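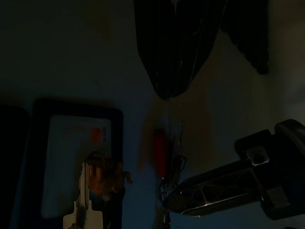
# Plevik stage piano: one charity night, 320 miles and a lot of soup

I bought the Plevik in August, secondhand, for a fundraiser we were putting on for the Irdale food pantry, and I've now played it enough to have opinions. Plenty of them!

First, the sound. The main grand piano patch is lovely, a bit dark in the low end, and it sits under a singer without fighting her. I used it for nearly the whole set. The electric pianos are good too, especially the second one, which has a nice bark when you dig in. The strings I'd skip (they sound like a phone call from 1994). There are 176 sounds on board and I'll be amazed if I ever use more than 4.

The keys are the reason to buy it. They're weighted but not heavy, and after two hours of playing my wrists felt fine, where my old Higuchi used to leave me shaking out my hands between songs. Fast repeated notes come out cleanly. The black keys feel slightly slick when the room gets warm, and the room at Irdale got very warm. 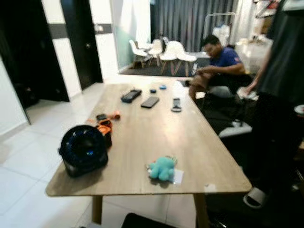
Kanini Mwaipopo, who sang the second half, was less sold on it. She thought the piano came across thin through the house speakers, fine for the ballads but lost as soon as the drummer woke up, and she'd have taken the Higuchi for the last three numbers. She may have a point. I ran it in mono to save a cable, and this thing clearly wants stereo. I went back and tried it both ways at home and the difference is big, so if your venue has two spare channels, use them.

Now the grumbles. The volume knob is right beside the transpose button, and yes, I started our closing song a half step up. Kanini just went with it, bless her, and hit the high note anyway. The pedal in the box is a flimsy little square that slid away from me all night. I've since swapped it for a Bratader pedal with a rubber base and I haven't chased it once.
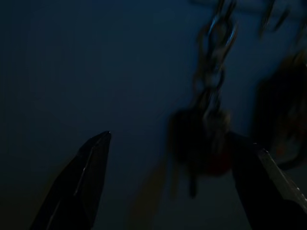
The menus are my other complaint. Saving a setup takes far too many presses, and the screen is hard to read under stage lights, so I wrote my sound numbers on masking tape and stuck it above the keys. Once everything's saved you can step through your songs with one button, and that part works great.

Carrying it is okay. I got it up the back stairs by myself, with one rest on the landing, and it rode 320 miles there and back in my hatchback with the seat down. Get a proper padded bag, though, as the corners scuff if you so much as look at them.

Would I buy it again? At the used price, yes, and I'm taking it to the pantry's next benefit too. Stereo this time, and tape over the transpose button.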